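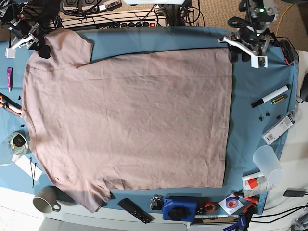 Plistgate sells its folding planner as the part of the stack you won't have to babysit. I have run version 8 on a two-arm setup since April and I still babysit it. The pitch is that one overhead view gives you a cloth outline, a fold line and a grasp for each hand, no training required. On a plain T-shirt like the dusty pink one on the light blue cloth, with one side folded into a long straight edge and the neckline still curved, that is a fair test and an easy one. The color contrast does half of the perception work. Put a gray shirt on a gray table and the outline starts to swallow shadows.

The planner does fold shirts. I logged 500 attempts and 479 got a fold line I would have drawn myself. That sounds great until you read the release notes, where a "success" is a valid plan and has nothing to do with where the fabric ends up. Wrinkles are treated as noise and smoothed away before planning, so a crease near the hem can shift the grasp point and the log won't mention it.

Clutter is the other sore spot. The segmenter wants you to draw a work area by hand, and anything lying outside it does not exist as far as the collision checker is concerned. Tape rolls, clamps, a coffee mug: all invisible to it. The manual covers this in one sentence on page 13.

The tooling is better. Replay is quick, the timeline shows both arms together, and you can edit a waypoint without restarting the controller. Ihor Bondarchuk, who maintains the Surdu driver, answered my bug report the same day and the patch worked. I wish the Plistgate people were as easy to reach.

Would I pay for the full license? Not at the current price. The viewer alone, yes, if they ever sell it separately. For now I use their fold lines as a first guess and check each grasp myself before I let the arms move.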